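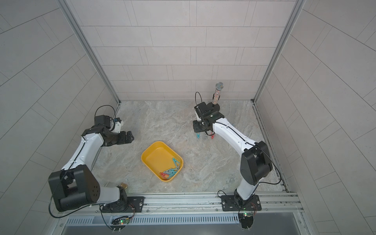
Pale tile and a marble-patterned floor at Zikovden.

The tile came first, says the tidier-in-chief at Zikovden, who asked to go by job title. "I wanted a bathroom. I got a booth." The floor has a marble pattern, and the rows on the back wall are staggered, "like somebody cared."

The subject today is clothespins. "I have owned 1516 of them. I regret maybe 9."

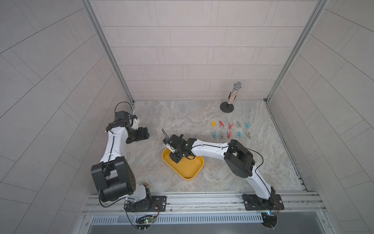 Two rows, standing up, is the house style, borrowed from a laundry in Henach. A glittery microphone has a spot on the floor too. "You sing, you sort. In June I did 19 evenings of it."

And the yellow tray?

"The tray is where order goes to lie down."

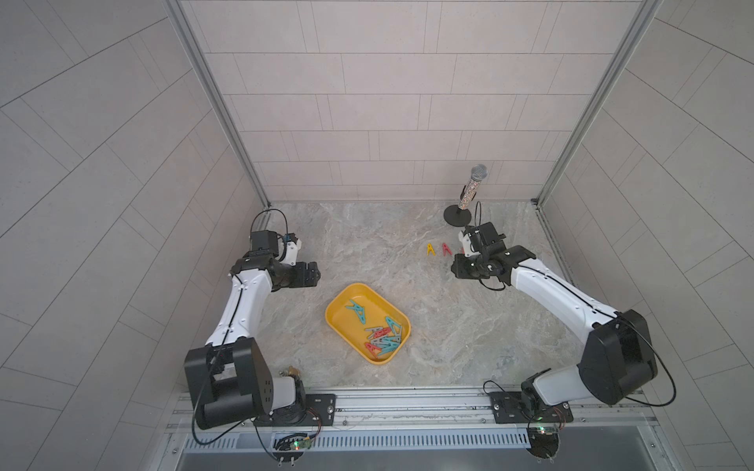
Teal, red and gray all go in together. Sorting by color was tried for 3 days. "Then I wanted my life back."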